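**Is it worth buying a plot in a virtual world just to run a small shop?**

Poonam Ahuja

Hi all! I make digital clothes for avatars (mostly jackets, some silly hats) and I've been renting a stall in Preruva for a while now. The landlord wants 4,000 tokens for the whole plot, which would pretty much empty my wallet. I sold 14 items in July and most of those went to people I already chat with.

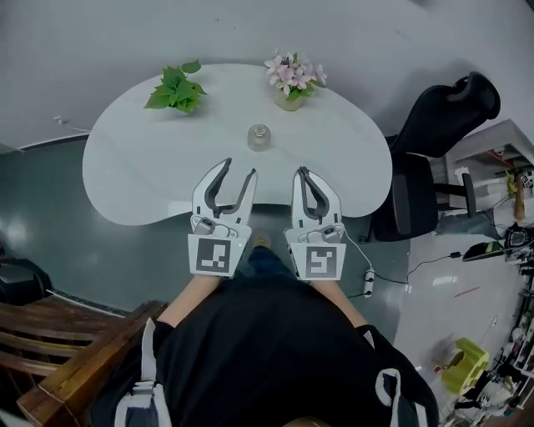
My brother keeps telling me to stay a renter and put the money into ads in the main plaza. Has anyone here bought and been happy with it? And do the plot fees go up once you own?

**Kazimír Lukáč**

I bought in Preruva last year, paid 3,000 for a corner near the portal, and I'd do it again, but only because of the portal. Foot traffic is everything! My second plot is out past the lake and I can go a week without a single visitor (I ended up using it to store old builds). Fees didn't change for me, although mine is a small plot. Before you pay, stand on the spot on a Thursday evening and see who walks by. Also check that the deed is in the landlord's own wallet. I nearly got burned on that one. 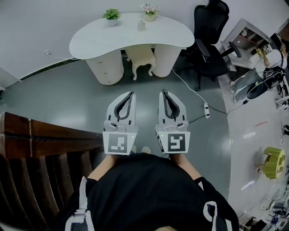

*White hand-held grippers with black loop pads, over a gray-green floor.*

**Margit Halvorsen**

rent. I sold mine for 607 and was glad to get it

**Kvido Charvát**

I'm with Margit, mostly. If you do buy, ask whether he'll take it in two payments, mine did. And keep enough tokens back for listing fees, they add up faster than you'd think.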